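Print this article | E-mail this article

Keeping the Pirnden cell in order

The sorting cell at Flirnari's Pirnden workshop starts the day with a cloth and a torch. Tharun Annamalai switches on at the wall, leaves the arm parked and wipes down the gripper fingers before anything is allowed to move. He then shines the torch along the wrist cable from the last clip to the plug, looking for places where the sleeve has gone shiny.

"Shiny is rubbing," he says. "If it's rubbing today it'll be through in a month."

Flirnari repacks small goods for shops that send back mixed boxes: tapes, reels, bobbins, tubes, anything short and round. The cell, known in the building as Baketano after the street the firm used to be in, picks them up one at a time, shows them to the wrist camera and puts them in the right tray. It was put together by Henriques, a two-person outfit on the same estate, and handed over with a ring binder and a box of spare fingers. Annamalai has looked after it from the first week.

The binder covers the start-up in a page and a half. His own version is longer and lives on a clipboard. After the cloth and the torch he opens and closes the gripper ten times with nothing in it and listens. Next he runs the arm to the home position at low speed and checks that the cable does not pull tight on the last turn of the wrist. Only then does he give it something to hold.
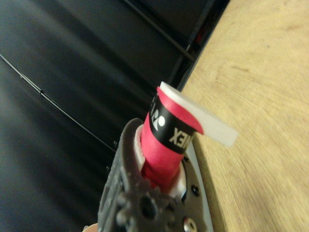 Grip force is set on test goods that are kept in a drawer and never go back to a customer. The setting that came with the cell was too strong for wound goods. It left flats in the softer ones, and a few came out of the fingers with their outer layer pushed sideways. Annamalai brought the force down a step at a time over an afternoon in November, lifting and tilting each item after every change, until things began to slip. He then went back up two steps and wrote the figure inside the cabinet door. It has been altered once, when the shop started taking in heavier reels.

The camera took longer. It is fixed at the wrist and looks past the fingers at the table, so a knock to the bracket shifts everything it sees. The cure is a calibration run of 24 positions over a printed card, which takes most of a tea break. Annamalai does one whenever the bracket has been touched, and once a week in any case. Glare was a separate problem. A lamp over the bench had to be moved twice before the labels could be read at every angle the wrist uses.

Labels remain the weak point. Many of them go right round the item, so the camera gets a few letters and has to turn the thing to find the rest. Henriques added a routine that sets an item down, moves the gripper and takes hold again from a different side. It is slow, and it accounts for most of the wear on the fingers. 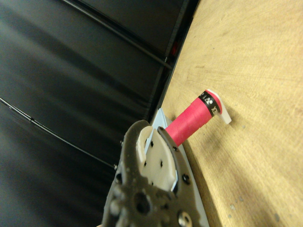

Finger pads are the part that gets changed most. They are printed in the workshop, overnight, on a machine that otherwise makes tray dividers. An early design was flat and round items rolled out of it. The present one is white and curved, with a hooked upper edge that cups towards whatever is being held, and small holes in its face. Annamalai runs a thumbnail along the hook every morning. A burr can be trimmed with a blade, but a crack means a new pad, and he changes both sides together even when only one has gone.

Every change goes in a notebook, with the cycle count beside it. The shortest-lived pad failed after 207 cycles. That was a bad print, he says, and he now bends each new one by hand before fitting it.

Screws are checked on Fridays' sheet, as the clipboard calls it, although the sheet gets done on whichever day is quiet. Each one has a paint mark across the head on the fixed side of the bracket. If the line is broken, the screw is taken out, cleaned and put back with fresh thread lock. There have been 4 loose ones to date, all on the camera bracket.

The next job is the cable. Henriques wants to bring it down the other side of the wrist, and Annamalai would sooner keep the route and fit a longer sleeve. A length of each is on order, and the sleeve will be tried first.

Contact us | © Copyright 2023, all rights reserved | Back to top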